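Part 8: Putting Down the Floor Tiles

I laid mine in June, and the numbered steps are the order I wish I'd used!

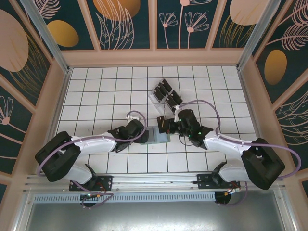 1. Sweep the base twice (grit shows up as a wobble later).
2. Dry-fit one full row of the Istach tiles along the front, and don't peel anything yet.
3. Check the grid lines with a straightedge – if they drift by 2 mm, start the row over.
4. Peel, press, and work toward the back wall.

Note: leave the wall panels until the floor is down.

Caution: keep the adhesive off the printed side of the panels. It won't come off.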